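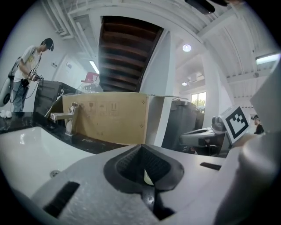

4 min read

Pump keeps cycling with all taps off – troubleshooting log
Status: Closed
Opened by: Suqin Ren
Site: Stavthorpe, house and shed supply
Equipment: Jollby pressure pump with 9-litre pressure vessel, fed from a 2000-litre rainwater tank
Handled by: Encombe Water Support

Original report

The pump on our rainwater line starts up when no water is being used. It runs for a couple of seconds, stops, then does it again a few minutes later. It goes all night. I have turned off the washing machine tap and both garden taps and it makes no difference. The toilet cisterns were topped up with dye yesterday and no colour has shown in the bowls. The pump is out of warranty. It sits on a slab beside the tank with a plastic cover over it.

Town water is not connected here, so I can't leave the pump off for long.

First reply from support

Thanks for the dye test, that saves a step. Short runs with the taps closed usually come down to one of the following: a leak on the house side, a check valve that lets water back into the tank, or a pressure vessel that has lost its air. You can have more than one at once.

Please try these in order and write down what you find.

1. Let the pump build to full pressure, then close the isolation valve on the outlet side, between the pump and the house.
2. Watch the gauge. If it holds, the leak is past the valve. If it drops, the fault is at the pump or behind it.
3. Switch the pump off at the power point and open the nearest tap until it stops running. Check the air charge in the vessel with a tyre gauge. The air valve is under the black cap on the end.

Update from Suqin

Steps 1 and 2 done at 6.30 this morning before anyone was up. The gauge fell steadily with the isolation valve shut. I repeated it after breakfast with the same result. The slab was dry and so were the fittings when I ran a paper towel around them.

Step 3, the vessel read nothing at all. I pressed the pin in the air valve and water came out.

Reply from support

Water at the air valve means the rubber bladder inside the vessel has split. Pumping it up won't fix it and the vessel, or at least the bladder, will need replacing. That explains why each run is so short. It doesn't explain the pressure loss with the outlet valve shut and no drips, so the check valve is probably leaking back as well. On your model it is in the suction port, behind the brass union.

Turn the power off, close the valve at the tank and release the pressure before you undo the union. Note which way the old valve faces.

Update from Suqin

Check valve is out. There was a flake of leaf and some grit sitting across the seat, and the rubber face has a groove worn in it. I cleaned it and put it back to keep us going while parts come. With the valve cleaned the gauge drops much more slowly, but it still drops.

The tank strainer had a tear along the seam. I have ordered a strainer too. Ye at the rural supplies has the check valve on the shelf but the vessel has to come up on the truck.

The pump is switched off overnight for now and we fill a few jugs before bed.

Reply from support

Good plan. While the line is open, flush the suction pipe into a bucket until it runs clear, or the new valve will pick up the same grit. The strainer should go in before the valve for the same reason.

When the vessel arrives, set the air charge before it is filled with water. Go by the label on your pressure switch – the charge should be a little below the cut-in figure printed there. Use thread tape on the vessel connection and nip it up firmly, but don't lean on it as the pump housing is plastic at that end.

Update from Suqin

All three parts are in. The first bucket was brown, the second had a few specks and the third was clear. I had a weep at the vessel thread, took it off, re-taped it and it has been dry since.

Repeated the test with the outlet valve shut. The needle had not moved after 600 seconds on my phone timer. Opened the valve to the house, all taps off, and left it for 2 hours. The pump did not start once. With the kitchen tap running it now comes on, stays on, and shuts off cleanly after the tap is closed.

One question. Should the air be checked regularly?

Reply from support

Yes, twice a year is enough. June is a handy time for one of them if you clean the gutters then. Always check it with the power off and a tap open, otherwise you are reading water pressure. Have a look at the strainer on the same day.

Closing this ticket. Reply to the same thread if the cycling comes back and it will reopen.

Resolution: split bladder in pressure vessel, worn check valve, torn tank strainer. All replaced by owner.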